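Drinking Water in the Reading Room
Project report, Flerness study space group

1. Background

Our project looked at what people drink while they study, and what they drink it from. We chose the reading room at Flerness, as it has long grey tables and bookshelves and is used all day. The work ran through April.

2. What we recorded

We noted each drink brought to a table as a bottle, a cup or a can. Over the project we logged 1,821 drinks. Of these, 985 were bottles and 632 were cups. The rest were cans, mostly from the Dorneo shop across the road.

Bottles were sorted again into refillable and throwaway. Clear plastic bottles with a screw cap and a printed wraparound label went down as throwaway, even when the owner told us they had filled them up again. Plain cups without a lid, like the cream-yellow one on the table, were put in the open group.
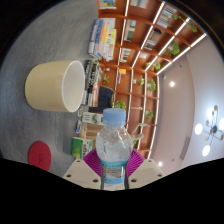
3. Spills and marks

Open cups caused most of the spills. We had 70 reports of wet books or notes, and in most cases the cup had been put down next to the books at the back of the table. Coasters helped with rings but made no difference to spills.

4. Problems with the method

Two of us sorted the same bottles differently in the first week, so we had to write the rules out and start again. We also missed the evenings, when the Rorkia evening class uses the room.

5. Next steps

We would like to repeat the count at Katona Hall with a refill point in place. The log sheets are with the department office and can be borrowed until 18th September.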